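Print this page | E-mail this page

Bedroom Ventilation and Moisture Program, Skivatthorpe
Progress report to the grant office, second reporting period

1. Status

The program is behind schedule on installation and on schedule for data collection. Spending is below plan because the final order of fan units has not been invoiced. No change to the total award is requested. A change to the order of work is requested in section 7.

The grant covers replacement of bedroom extract and supply ventilation in 59 rental homes in Skivatthorpe and the Drikby annex, followed by monitoring of humidity, temperature and carbon dioxide. All the homes were built to the same two plans. In both, the main bedrooms sit on the north side, share an outside corner, and were originally ventilated through a wall grille that most households had taped over or painted shut.

2. Installation

The specified unit is the Jukitz through-wall fan with heat recovery. It replaces the grille and uses the existing opening after coring. Work at each home takes one visit where the opening is sound and two where the masonry around it has to be made good.

The first-period report assumed that second visits would be rare. They have been common on the north side of the site, where the outer layer of brick is softer and the old sleeves were set in a weak mortar. The contractor now cores from the outside in, with a guide plate fixed to the wall, and this has reduced breakout on the inner face. It adds time to the first visit. The net effect on the schedule is small so far.

Electrical connection was specified as a fused spur from the bedroom socket circuit. In the older of the two plans the socket circuit does not reach the outside wall, and a surface raceway has been run above the baseboard. Some tenants objected to its appearance. The raceway is now run behind the curtain line where the layout permits. It must not be covered by fixed furniture.

Two faults have been logged against the units as delivered:

Shutter noise. The outer shutter on an early batch rattled in gusts from the west. The supplier provided a replacement with a felt edge. Replacements are complete in Skivatthorpe and in progress at Drikby.

Boost timer. The timer returned to its factory setting after a power interruption. A firmware change is pending. Until it is released, the boost period is set at the wall switch, which keeps its setting.

3. Monitoring

Each monitored bedroom has 2 loggers, supplied and calibrated by Yuan. One is mounted on an inside wall at about the height of a light switch. The other is placed low, near the outside corner, where surface condensation is most likely. Readings are uploaded overnight, and a check for missing data is run every Wednesday.

The program target is that overnight carbon dioxide in an occupied bedroom, door closed, should stay at up to 900 parts per million with the fan on its normal setting. Homes with a completed installation and a full record for the period meet this on most nights. Exceedances are concentrated in shared children's rooms and in homes where the fan had been switched off at the spur.

Humidity results are less clear. Relative humidity at the wall-mounted logger fell after installation in nearly all cases. At the low logger the drop was smaller, and in several rooms there was no drop that could be separated from the effect of outdoor weather. Inspection found that air was not reaching the corner. Full-height curtains, beds pushed against the outside wall and closed-back storage all reduce circulation at low level, and the fan is mounted high.

4. Room layout survey

Because of the low-level results, a short layout survey was added to the installation visit. It records the position of the bed, the type and length of window covering, the position of storage relative to outside walls, and the gap, if any, behind each item. It takes a few minutes and uses the existing visit form with an additional page. Tenants can decline it without affecting the installation.

Three points from the survey are being carried into the tenant guidance:

Curtains that reach the floor hold a layer of cool air against the glass and the wall below it. Guidance will ask for them to be opened fully during the day and, where a heater is under the window, to be kept clear of it at night.

Storage on an outside wall should stand off by a hand's width. Open-fronted units with no back panel dry more evenly than closed cabinets, but only where they are not packed to the rear.

Mattresses placed low, or directly on a solid base, should be lifted or turned at intervals. Bedding left heaped against an outside wall stays damp longer than bedding on the open side of the bed.

The guidance draft will be printed as a single folded sheet. The earlier version ran to eight pages and was returned unread in most homes where it was followed up. Translation has been ordered for the shorter text only.

5. Comparison rooms at Drikby

The Drikby annex includes furnished bedrooms that are not let. They are used for comparing logger positions under typical furnishing, with the fan on its normal setting and the door closed overnight. Heating is held at the same set point as in the let homes. Moisture is introduced by a small evaporator on a timer, since an unoccupied room otherwise gives no useful humidity load.

Furnishing was chosen to match the survey: a bed with ordinary bedding, lined curtains to the floor, a nightstand and an open shelf unit. 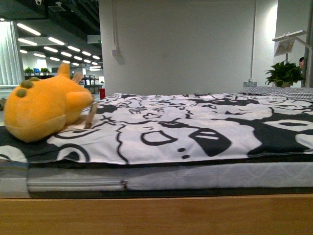
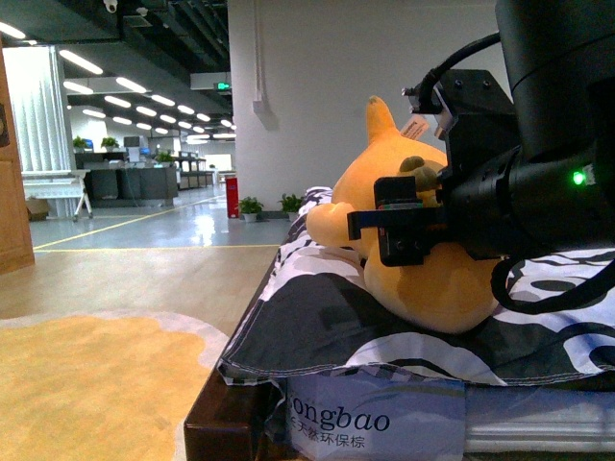
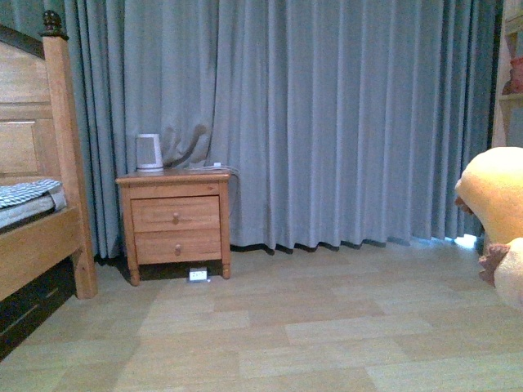

Floor-length curtains with the nightstand in front of them, Drikby. 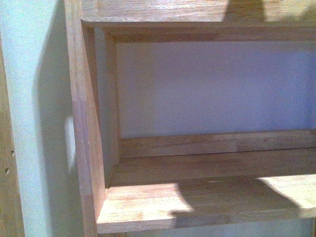

The comparison confirms that logger height matters more than distance from the fan. Moving the low logger along the same wall changed the reading very little. Raising it to the top of the nightstand removed most of the difference between it and the wall-mounted logger. The low position will therefore be kept for the remainder of the program, although it is more easily knocked and accounts for most of the gaps in the record.

A second comparison, with the supply grille turned to direct air downward, began late in the period. Early readings suggest a modest improvement in the corner. They cover mild weather only and should not be relied on until a cold spell has been recorded.

6. Cost and schedule

Labor is above the original estimate per home, owing to repeat visits for masonry and to the raceway work. Materials are below it, since the quantity discount on the fan units was larger than quoted. The two differences nearly cancel at the present rate. If the proportion of second visits rises on the remaining streets, labor will exceed the saving, and a transfer from the contingency line would be needed.

The logger subscription was purchased for 6 months and expires before the end of the heating season. Extension has been priced with the supplier and can be met from the underspend on printing. Approval is requested so that the record is not interrupted.

Access remains the largest single cause of delay. Morning appointments are missed more often than late afternoon ones. The contractor has agreed to move its last slot to 5 p.m. for the rest of the installation phase, at no added charge. A text reminder is sent on the day before the visit.

7. Decisions requested

Approve the change in the order of work, so that the remaining homes of the older plan are completed before those of the newer plan. The older homes have the higher humidity readings and the slower electrical work, and leaving them until last would put them outside the heating season.

Approve the extension of the logger subscription as described in section 6.

Note the addition of the layout survey to the visit form. It has no separate cost line.

8. Work planned for the next period

Installation will continue on the north side until the older homes are complete. Shutter replacement at Drikby should be finished in April. The firmware update for the boost timer will be tested in the comparison rooms before it is applied in any let home, and a household that reports a change in fan noise after the update will be put back on the previous version.

The downward grille setting will be tried in a small group of let bedrooms if the cold-weather readings support it. Tenants in those rooms will be asked about drafts at bed height, which the loggers do not measure. The question has been added to the follow-up call script. Results will be reported by house plan, with the monitoring tables attached as a separate file.

Related items
Bedroom Ventilation and Moisture Program: first-period report
Layout survey form, additional page
Logger placement and calibration notes
Tenant guidance sheet (draft)
Skivatthorpe window and door repair schedule

Last updated: April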